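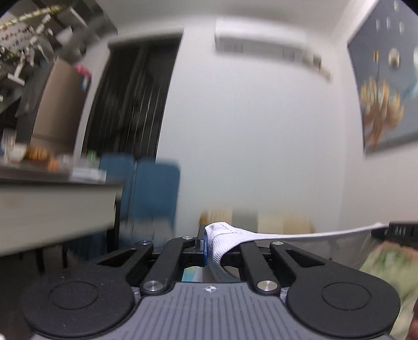
Como desenhar um achado metálico à escala natural

Preparei esta página para as pessoas que começam a desenhar materiais da escavação de Atard. O método é simples, mas pede paciência. Eu aprendi-o com Salamatu Amoah, e algumas indicações são dela.

Material: papel milimétrico, papel vegetal, lapiseira com mina 2H, borracha macia, dois esquadros, paquímetro e uma caneta técnica para a versão final. Para fixar o objeto usamos plasticina, sempre com um pouco de película por baixo. Não ponham a plasticina diretamente no metal.

Antes de desenhar, leiam a ficha do achado. O número da ficha e o número do saco devem ser iguais. Se não são, parem e perguntem a quem fez o inventário. Escrevam no canto inferior direito da folha o sítio, a unidade estratigráfica e o número do achado, por exemplo: Atard, achado 76. Depois escrevam o vosso nome.

1. Coloquem o objeto sobre o papel milimétrico, com o eixo principal paralelo a uma linha grossa. O lado mais completo fica virado para cima.

2. Encostem o esquadro na vertical ao bordo do objeto e marquem um ponto no papel. Repitam a cada 5 mm, e mais perto nas zonas curvas.

3. Retirem o objeto e unam os pontos com linha leve. Confirmem o comprimento e a largura máxima com o paquímetro.

4. Desenhem a secção ao lado da vista principal. Dois traços curtos indicam o lugar onde foi tirada.

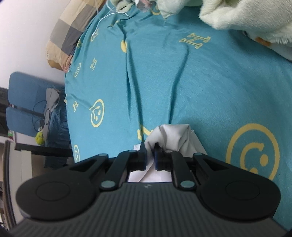

As peças articuladas, como compassos, fechos e tesouras, desenham-se a partir dos eixos. Marquem primeiro o centro de cada rebite, meçam as distâncias entre os centros e só depois tracem os braços. Nos dois dedos pretos da fotografia, os pinos redondos cinzento-azulados distinguem-se bem dos braços e dão logo os pontos de partida. Como os dedos são simétricos, basta traçar uma linha central e transportar as medidas de um lado para o outro. Num achado com corrosão não façam isto. Cada lado tem de ser medido, mesmo quando parece igual.

5. Ponham o papel vegetal por cima e passem o contorno a tinta. O contorno exterior leva traço mais grosso que os detalhes. As partes reconstituídas levam linha tracejada.

6. Acrescentem a escala gráfica. Um desenho sem escala não entra no catálogo.

Para objetos com mais de 200 mm de comprimento, desenhem em duas folhas e marquem cruzes de alinhamento nas duas. As folhas terminadas vão para a pasta Essien, onde Korkor Dramani faz a revisão e as digitaliza. As correções voltam a lápis azul; façam-nas no original a lápis e depois repitam a tinta.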